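Tips from two-arm bench week (and the months before it)

I've been building a two-armed helper in a corner of the Nimomum shared workshop since last May, and my notebook is now mostly a list of things I wish I'd written on the wall on day one. So I'm putting the useful ones on this page. I'm a hobbyist with a day job, so if you do this for a living you'll probably wince at a few of them.

Start with the table. Mine was a lovely old oak thing, and every dark object I put on it vanished as far as the cameras were concerned. I swapped it for a plain white top and my life got easier overnight. Glossy white is too much of a good thing, though – get the dullest finish you can find and wipe it with a barely damp cloth, no polish.

Next, the cables. Leave a loop at the wrist that's bigger than you think you need, then turn the wrist by hand as far as it goes both ways before you power anything up. I cooked one connector by having the cable too short, and the replacement from Grelent took 129 dollars out of my lumber money. Screw-on connectors want checking every session. Finger tight, then a tiny bit more.

Oh, and put a sticky label on each gripper and write the date of its last cleaning on a card by the bench. You will not remember. I never do!

The job I've been stuck on lately is glasses into a case. I picked it because I lose mine every single evening, and because it sounded easy (ha). One arm takes the case, the other takes the glasses by the bridge, and the two have to meet up in the air over the table.

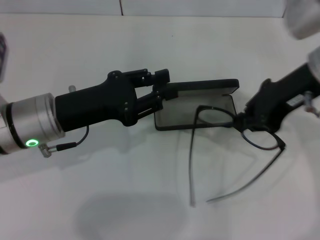 HANDLING TWO THINGS AT ONCE

Grab the case on the hinge side. If you pinch the front lip, the fingers are sitting right where the glasses need to go, and the lid wants to flop shut on them. It took me a whole weekend to see that.

Hold the glasses by the bridge and keep the grip force low. I use 200 on my controller's scale for thin frames and 300 for the case, which can take more of a squeeze. Your numbers will be different, so creep up from the bottom with a pair you don't care about. Drugstore readers are perfect for this.

The temples are the real pest. With them open, they hang down a long way and catch on everything, and the case won't close over them either. I'm trying two ways around it: folding them against the tabletop first, or nudging them in with the edge of the case. The table way is slower but I like it better so far. Whichever you pick, lift both arms higher than feels necessary before you bring them together.

Slow down for the last inch. I run the whole approach at normal speed and then drop to a crawl, and I keep my hand by the stop button the entire time. No exceptions, even for a "quick" test at eleven at night.

CLEANING AND STORAGE

Gripper fingers pick up skin oil from anything you've worn on your face. A cotton swab and a little rubbing alcohol sorts it out, but keep it off the lenses if they're coated.

I save every run in the free Flelow logger and throw out the boring ones once the folder hits 2,000 files. Name them by the object you were holding. My first batch was called test, test2 and testfinal, and I still can't tell you what's in any of them.

Small screws go in a muffin tin. The magnetic tray from Usmani is nicer, but the tin was already in the kitchen and it hasn't let me down yet. Next on the list is a soft drawstring pouch, which I expect to hate.

Contact | Copyright Nimomum Workshop Pages, all rights reserved | Back to top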